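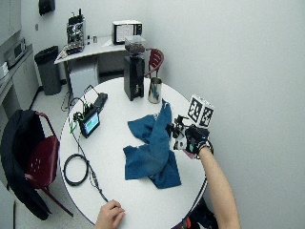
Glove on, cube on top, teal cloth waiting its turn.

December
By the Bench Support Desk
3 min read

Ticket: Zonton capture glove, trial unit, drops tracking during cloth folding
Product: Zonton glove with marker cube, Purport recording software
Status: Closed, with grumbling

Reported problem
We have the Zonton on a 30-day trial to see whether it's any good for recording folding demos. Mugs, spoons and boxes went through without complaint. Cloth did not. Partway into a fold, Purport throws "pose lost", greys out the hand and carries on recording as though it hadn't said anything. The file saves, and it contains a very confident hand going nowhere.

First reply from Karabulut (the reseller)
Have you tried restarting the software?

Our reply
Yes. Also the computer, the handheld and, at one low point, the microwave.

9:10 am
Recalibrated following the quick start card. The card covers the previous version of the menu, so "Settings > Hand" is now "Devices > Wearables > Advanced > Hand". Calibration passed. Pose lost on the first fold.

9:45 am
Checked cabling. Reseated the green connectors on the little circuit board and moved the long black cable so it wasn't being dragged by a sleeve. No change in tracking, though the desk drama improved considerably.

10:30 am
Swapped the teal cloth for a plain tea towel in case the colour was upsetting something. Same error. Swapped back.

11:20 am
Opened the log, where we should have begun. Every dropout lands when the wrist rolls inward to tuck the far edge under. At that angle the cube shows the camera one face, nearly edge-on, and the software gives up. Picking up a mug never asks for that much roll, hence the glowing results all last week.

Second reply from Karabulut
Please confirm the marker cube is attached.

Our reply
It is attached. It's the big white thing on top.

1:15 pm
Found a "minimum visible faces" setting under Advanced. It ships set to 2. Setting it to one brought tracking back for most folds, with a bit of jitter on the tuck. Purport also has a "hold last pose" option, switched on by default, and it's the reason the bad files looked fine in the list. Turned it off. Bad takes now show up as gaps, as any reasonable person would expect.

2:40 pm
Raised the marker search limit from the default to 2000 and lost the rest of the jitter. The fan on the computer now sounds like the coffee grinder. Acceptable.

3:30 pm
Recorded 68 folds with the new settings. One dropout, and that was a sneeze.

Resolution
Set minimum visible faces to one, turn off hold last pose, and re-record any cloth takes made on the defaults. Don't try to rescue the old ones.

Would we buy it?
Probably. The glove is comfortable and the hardware behaved itself throughout. The defaults were chosen by somebody who only picks up mugs. We've asked Karabulut for an updated quick start card and have been told our feedback is valued.

Recent tickets
Gronia wrist strap: velcro has lost the will
Purport export fails when folder name contains a space
Zonton handheld: screen brightness resets overnight
Karabulut returns form asks for a fax number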